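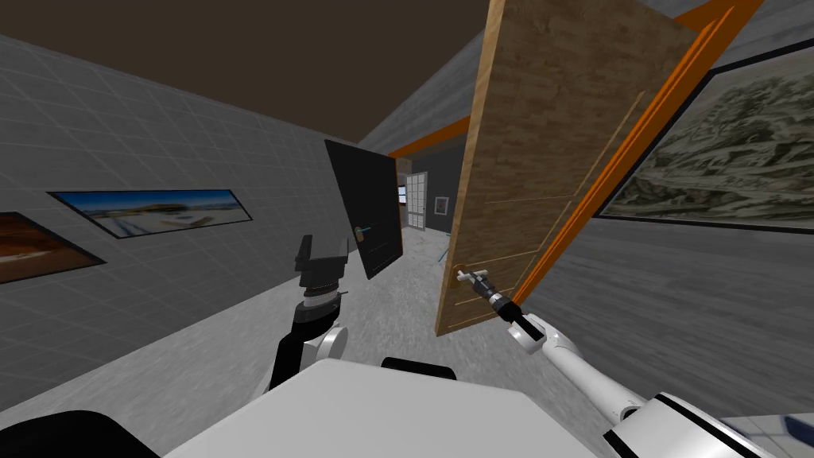 *Pasillo, cuadros enmarcados y puerta negra entreabierta.*

# Ticket 415: el papel Vela se bebe la acuarela

**Producto:** bloque Vela de acuarela, grano fino, lote 392
**Cliente:** taller Donidness (Cempaka Pillai)
**Atiende:** Faizal Ngau, soporte técnico de Vudemon
**Estado:** resuelto, con una pregunta pendiente para fábrica

## Apertura

Cempaka escribe a las 9:10, en octubre, con el curso de aguadas recién empezado y el tono de quien ya ha contado hasta diez varias veces:

> El lavado entra bien y a los pocos segundos aparecen manchas oscuras del tamaño de una lenteja, siempre con el borde peludo. No se levantan con pincel limpio. No se levantan con esponja. No se levantan con palabrotas. He comprado 200 hojas de este lote y tengo un grupo entero pintando cielos con sarampión.

Adjunta la descripción de lo que usa: pinturas Saarinen en tubo, agua del grifo, pincel plano sintético y tablero inclinado con un libro debajo. El título del libro no consta y soporte no lo ha pedido, aunque ganas no faltaban.

## Primera respuesta

Contesté con lo que dice el guion: comprobar que la cara pintada fuera la buena. El Vela de grano fino tiene dos caras muy parecidas y el encolado de la trasera perdona menos. Cempaka respondió que lleva media vida pintando y que sabe cuál es la cara de un papel. Veinte minutos después mandó otro mensaje para decir que había probado por las dos caras, por si acaso, y que las dos salían igual de mal. Agradezco la deportividad.

También descartamos lo siguiente:

- **Crema de manos.** Deja reservas claras, el pigmento resbala por encima. Aquí las manchas son oscuras, así que las manos del grupo quedan absueltas.
- **Goma de borrar.** Rompe la superficie y oscurece el lavado, pero lo hace siguiendo el trazo. Estas manchas caen donde les da la gana, también en hojas sin dibujo previo.
- **Pintura.** Con los Saarinen sobre un retal de otro papel, el lavado queda liso. Con otra marca de acuarela sobre el Vela, sarampión. 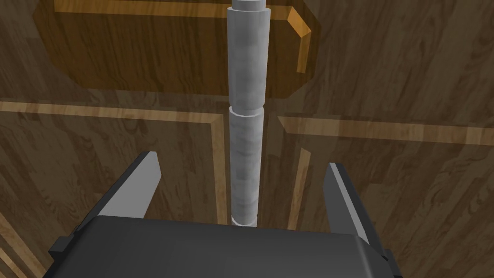
**¿El agua muy calcárea puede provocar estas manchas?**

El agua dura altera la granulación de algunos azules y tierras, pero lo hace de manera repartida por todo el lavado. Las manchas aisladas con borde peludo apuntan a zonas donde al papel le falta cola y el pigmento se hunde en la fibra.

Pedí de todos modos una prueba con agua destilada, porque hay una casilla en el formulario y la casilla no se marca sola. Resultado idéntico. Cempaka me comunica que ahora tiene una garrafa de agua destilada y ninguna plancha.

## Prueba de gota

Cuando la sospecha es el encolado, la prueba es muy sencilla y bastante aburrida:

1. Cortar una tira de una hoja sin usar, sin tocarla por el centro.
2. Con un cuentagotas, dejar gotas de agua limpia separadas a lo largo de la tira.
3. Esperar 2 minutos. Sin soplar, sin mover, sin contestar al teléfono apoyando el codo.
4. Mirar la tira por detrás.

En un papel bien encolado la gota sigue abombada y el reverso no ha cambiado de tono. En la tira de Cempaka unas gotas aguantaban y otras habían desaparecido, dejando un cerco gris por detrás. Dos gotas vecinas, dos comportamientos, la misma hoja.

Repetí la prueba aquí con la muestra que guardamos de cada lote. La nuestra del 392 salió perfecta, cosa que me arruinó la mañana. O el lote salió irregular, o al papel le pasó algo por el camino.
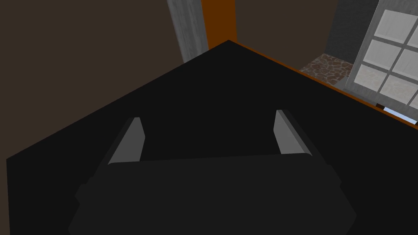 ## Almacenaje, el capítulo delicado

Preguntarle a alguien cómo guarda el papel es como preguntarle cómo guarda las facturas: la primera respuesta siempre es «bien». La segunda fue más útil. Los bloques llevaban desde su llegada en el armario de abajo, envueltos en su plástico, al lado de la pila donde se lavan los pinceles.

La humedad prolongada echa a perder la cola por zonas. El plástico tampoco ayuda, porque no es estanco y lo que entra se queda dentro a vivir. Le pedí que abriera un bloque del fondo y otro de arriba del montón. El de abajo fallaba casi entero. En el de arriba, las hojas centrales pasaban la prueba de gota y las exteriores no.

Cempaka lo resumió en un mensaje de una línea: «O sea, que he sido yo». Le contesté que en parte. En la hoja de producto del Vela pone «conservar en lugar fresco», y fresco el armario lo era, muchísimo. En ningún sitio ponemos «seco». He abierto una nota interna sobre ese adjetivo que falta y la he titulado «Un adjetivo que falta», para que nadie diga que no se entiende.

## Qué se puede salvar

El encolado perdido no vuelve por secar la hoja. Hay, eso sí, un apaño decente para ejercicios: gelatina neutra muy diluida, templada, extendida con brocha ancha por toda la superficie, y la hoja tendida en plano hasta el día siguiente. La primera capa queda algo más brillante de lo que uno querría.
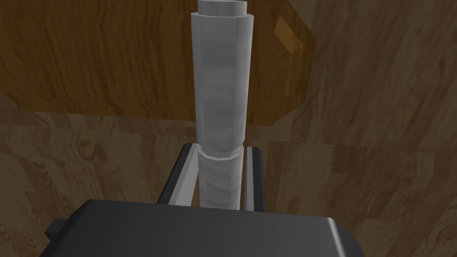
Conviene probarlo en una hoja antes de montar la cadena de producción, y no preparar más gelatina de la que se vaya a gastar ese día, que al tercero huele. Cempaka trató un puñado de hojas siguiendo estas proporciones (una cucharadita rasa por medio litro de agua) y los lavados salieron lisos, aunque el color tarda más en agarrar y se levanta con solo mirarlo. Para practicar cielos le vale. Para la obra final del curso, no.

Las hojas que no pasan la prueba y no merecen gelatina sirven para técnica seca, para collage con gesso por encima o para cartas de color, donde una mancha peluda incluso da carácter. Esto último lo dijo ella, yo no me habría atrevido.

## Acuerdo

- Vudemon repone la mitad de los bloques. La hoja de producto era ambigua y el armario también.
- Donidness traslada el papel a la estantería alta, de canto no, en plano, y lejos de la pila.
- Cempaka nos envía dos hojas malas y una buena del mismo bloque para fábrica.

## Seguimiento

**11:40.** Recibidas las hojas. Una viene con un cielo pintado en el que alguien ha convertido cada mancha en un pájaro. Son muchos pájaros. Lo he mandado a fábrica tal cual.

**16:05.** Fábrica confirma la pérdida de encolado por humedad y pregunta si puede quedarse el de los pájaros. Trasladada la consulta a la clienta.

**16:20.** La clienta dice que se lo piensa. Queda abierta solo esa parte.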